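Ticket 1000 - Kitchen power point dead after storm
Opened by: Zhenhua Jiang, Clamudville
Status: Waiting on customer

Hello, and thank you so much for getting back to me so quickly! I know you're all flat out after the storm, so I'll try to be thorough and save you a trip if I can.

The power point above the bench stopped working overnight. The kettle wouldn't boil, and then the Leretti toaster wouldn't go either - both are fine in the laundry, so I don't think it's them. My meter is the older Suvness model, if that helps.

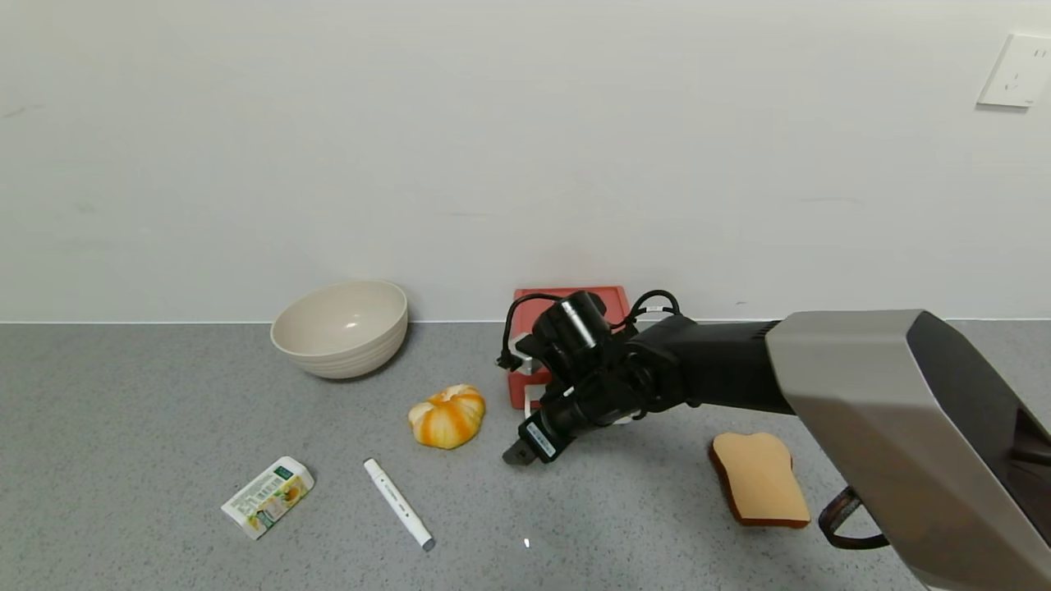 Steps tried so far

1. Checked the switchboard. Switch 8 had tripped. I turned it back on and it held for 2 minutes, then dropped out again.
2. Unplugged everything in the kitchen, even the fridge (my poor frozen peas!), and tried once more. Same result.
3. Rang the neighbours at number 62, who have had no trouble at all.

Reply from Esposito Electrical

Thanks Zhenhua, you've done a lovely job of narrowing it down. Please leave switch 8 off for now and run the fridge from the laundry on a heavy-duty lead. Could you also tell us whether any work has been done on that wall since February?

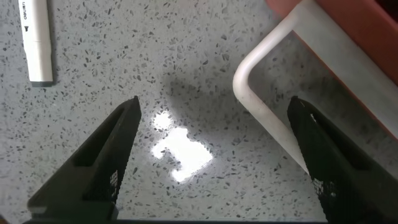

Attachment 2: benchtop surface, close up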